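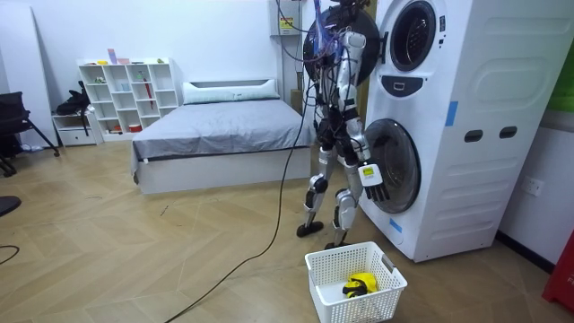 Zistunden家务自动化可行性项目中期进展报告

呈报：Grigaitė基金会项目管理处
编制：Horwood研究所家庭服务技术组
报告日期：2024年3月17日，星期日

一、本期工作概况

本项目旨在回答贵处在立项批复中提出的问题：在不改造住宅、不更换家电的前提下，现有的人形机器人能否独立承担日常家务中的一部分，以及距离可以交付普通家庭使用还差哪些条件。按照合同附件的安排，本期工作集中于洗衣环节，厨房与地面整理两个环节列入下一阶段。

自去年11月完成场地布置以来，技术组共进行有效试验161次，全部在Skiscombe试验室内完成。试验室按单间居所的标准布置，配有床、敞格书架、矮柜、办公椅和一台上下叠放的洗衣干衣一体柜，地面铺人字拼木地板。机器人在这一环境中站立作业，通过线缆供电和通信。家电均为市售型号，未加装任何定位装置或改装把手。

总体判断如下：单个动作的完成情况好于立项时的预期，连续作业的完成情况低于预期。机器人可以在多数情况下把手送到正确位置，能够打开和关闭机门，也能够从筐中取出单件衣物。若要求其从取衣开始，一直做到关门启动，中途无人协助，则目前不能稳定完成。因此技术组认为，洗衣这项家务现在还不能交给机器独立承担，但其中若干步骤已具备进一步投入的价值。

二、任务拆分与完成情况

为便于贵处核对，技术组沿用立项文件中的拆分办法，将洗衣作业分为装入和取出两个任务，各自再按动作记录。

（一）装入任务

装入任务从地面衣筐开始。机器人须俯身或屈膝取衣，起身后将衣物送入滚筒，确认没有衣角留在门缝处，然后关门。本期用于试验的衣物共20件，包括上衣、长裤、毛巾、枕套和袜子，由试验人员在每次试验前随意投入筐内，不作折叠，也不作摆放。

取衣的主要困难在于识别衣物的边界。一件揉成团的上衣与两件叠在一起的上衣，从高处看差别很小，机器人有时一次抓起两件，有时只抓到一只袖子，提起后衣物主体仍拖在筐沿上。毛巾的情况最好，厚度均匀，抓取后形状变化可以预料。袜子的情况最差，落在筐底角部时，手指往往先碰到筐壁。

衣筐本身也带来了未曾预料的问题。塑料衣筐自重很轻，机器人的手在筐内移动时容易将其推走。筐一旦移位，机器人需要重新观察，重新规划手臂路线，耗时明显增加。技术组曾讨论将衣筐固定在地面，后经内部评议决定不予采用。普通家庭不会这样做，固定衣筐所得的数据对贵处关心的问题没有参考意义。

送入滚筒这一步在本期进步较快。年初以前，衣物碰到门框后滑落的情况经常发生，技术组调整了手臂进入滚筒的角度，并要求机器人在松手前再向里推进一段，滑落情况已明显减少。衣角留在门缝的问题仍未解决。机器人关门时若感到阻力，目前只会停下并请求人工处理，尚不能自行把衣角塞回去。

（二）取出任务

取出任务要求机器人打开机门，将手伸入筒内，逐件取出衣物并放入地面衣筐，最后检查筒内有无遗留。

上下叠放的机型对这一任务提出了两种不同的姿态要求。下层滚筒位置较低，机器人须降低重心，手臂向前下方伸出，此时身体平衡余量较小，腿部关节温升较快。上层滚筒位置较高，机器人可以保持直立，手臂近于水平伸入，平衡问题不突出，但筒口对视线遮挡较重，手进入后基本要依靠触觉和关节力反馈判断是否碰到衣物。

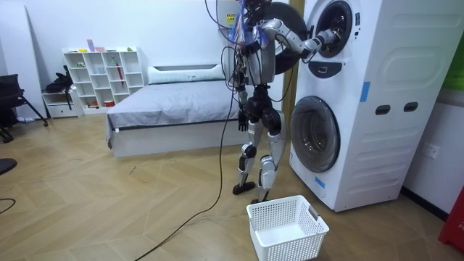
机门的开启方向同样值得注意。圆形机门打开后占据相当大的空间，机器人如果站位过近，门会与肩部或头部线缆相碰；站位过远，则手臂够不到滚筒后壁。在本期试验中，技术组为上层滚筒确定了一个较窄的可用站位区间。机器人如能在开门前就站入该区间，后续动作一般较为顺利。若开门后再移动脚步，则出错较多，常需从头再来。

检查遗留物一项尚处于初步阶段。深色衣物贴在筒壁上时，现有视觉模块不易将其与筒内阴影区分开。技术组正在试用的办法是让手沿筒壁缓慢扫过一遍，但耗时较长，且对贴得很紧的薄袜作用有限。这一步对人来说几乎不需要思考，在机器一侧却是目前整个流程中最不可靠的部分。

三、与人工作业的比较

贵处在上次会议上要求技术组避免只报告机器能做什么，应同时说明与人工相比差距何在。技术组对此作如下说明。

时间方面，机器人完成同一筐衣物的装入，用时远高于成年人。差距主要来自动作之间的停顿。每次抓取后，机器人都要重新观察和计算，这些停顿在单个动作的记录中并不显眼，合并到整筐衣物后就成为用时的主体。单纯加快手臂速度对总用时的改善很小，技术组因此不再把手臂速度列为优先改进项。

可靠性方面，人在洗衣时也会漏掉袜子，也会把衣物掉在地上，但会随手纠正。机器人在掉落后能否自行发现，取决于掉落位置是否处于视野之内。落在脚边或筐后的衣物，多数由试验人员指出。技术组认为，自行发现并纠正错误的能力，是判断机器能否独立承担家务的关键，其重要程度高于首次成功率。下一阶段的记录表已据此修改，增设自行纠正一栏，与首次成功分别统计。

人力方面，目前每次试验均有两名试验人员在场，一名负责操作台，一名负责安全看护和线缆整理。从节省劳动的角度看，现阶段的机器没有减少人的工作，而是增加了工作。这一点在对外介绍项目时应如实说明。技术组注意到，部分同类演示材料只呈现成功片段，容易使公众对交付时间产生不切实际的期望，建议贵处在使用本项目素材时附上完整的成功与失败统计。

四、存在的问题与风险

1. 线缆。机器人的供电和通信线缆拖在地面上，限制了行走和转身，也与衣筐争用脚前的空间。改用电池后可取消地面线缆，但机身重量和重心会随之改变，已经调好的站姿参数须重新整定。供应方尚未给出电池组件的确定交付时间。

2. 手部磨损。机械手指尖与金属筒壁、塑料筐沿反复接触，表面材料磨损快于预计。磨损后摩擦力下降，薄衣物容易滑脱，对试验数据的可比性也有影响。技术组已建立定期检查和更换记录，本期后半段的数据均附有指尖状态说明。前半段缺少此项记录，无法补齐，特此说明。

3. 地面与平衡。木地板表面较硬，机器人脚底在俯身时偶有轻微滑动，至今未发生倾倒。安全看护人员手持急停装置的做法将继续执行，项目期内不作取消。

4. 机型单一。全部试验均在同一台洗衣干衣设备上进行。门的重量、把手凹槽的深度、控制面板的位置，各厂家差别很大，目前的结果不能推广到其他机型。Skiscombe试验室的电源条件允许再安置一台设备，但室内可用面积较紧，须先移出部分家具，由此又会减少环境的真实程度。请贵处就两者取舍给予指导意见。

五、经费与进度

本期支出在批准预算之内。差旅和会议费用有结余，手部耗材费用超出分项预算，技术组已按合同规定申请在分项之间调剂，相关表格另行报送。人员费用按计划执行，无变动。

进度方面，装入任务按期完成既定试验量。取出任务因上层滚筒站位问题重新试验，较计划有所推迟，预计不影响项目总工期。厨房环节的场地准备工作尚未开始，需待本期设备检修结束后方可进行。

六、下一阶段安排

下一阶段拟开展以下工作。其一，在装入任务中加入衣角处理动作，使机器人在关门受阻后能够先自行尝试一次，再请求协助。其二，改进筒内检查方法，比较在手腕处加装小型光源与单纯依靠触觉两种方案的效果。其三，将装入与取出连接起来，进行不间断的整筐作业试验，由不参与调试的人员负责记录。

关于整筐试验的合格标准，立项文件只规定了成功与失败两类。根据本期经验，多数试验处于两者之间，例如全部衣物已经装入，但其中一件由人工捡起。技术组建议增设“协助完成”一类，并要求注明协助的次数和内容，统计时不计入成功。如贵处同意，请在下次进度会议前书面回复，以便技术组在整筐试验开始前更换记录表。

按动作分列的试验记录、耗材更换登记和安全看护日志作为附件，随本报告一并报送。

Horwood研究所家庭服务技术组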